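Packing Room Notes

Hotel soap boxes move to the cardboard racks

The small boxes for the hotel orders are coming off the big shelf. Until now they were kept in one open bin, and with 1178 orders since the start of the year the bin was a mess by noon most days. Chaltu Zeleke looked at plastic drawers from two suppliers and decided on plain cardboard racks with open fronts. They cost less, they weigh next to nothing, and a torn one can go in with the recycling.

The racks arrive flat. Fold the sides first, then slide in the dividers from the front. Each rack takes almost 6 minutes to put together the first time. Put the boxes in flat with the label facing out, so you can read it without pulling anything. One product per slot, please, even when a slot looks half empty. The Turkden and Stalex orders stay on the metal shelving for now. We will look at those again in August.

We tried a rack on the light wood table before ordering the rest. The slots are a good size for our boxes, and the brown labels are easy to spot from the front. Anything that doesn't have a slot yet can stay on the table next to the laptop until it is entered in the stock list.
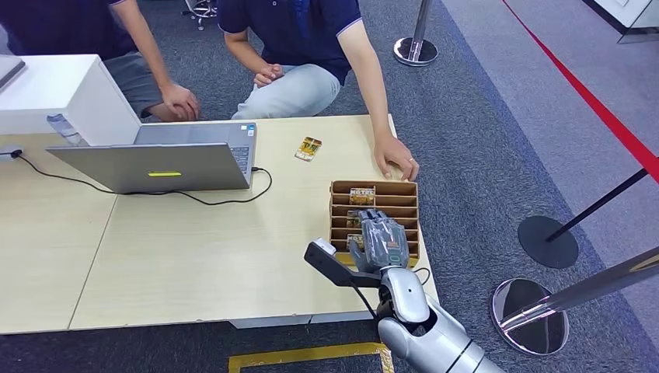
Tape and labels

The new tape is in the cabinet by the door. Use up the open rolls first. The next label delivery is 3000 pieces, and it goes on the bottom shelf under the Holo cartons.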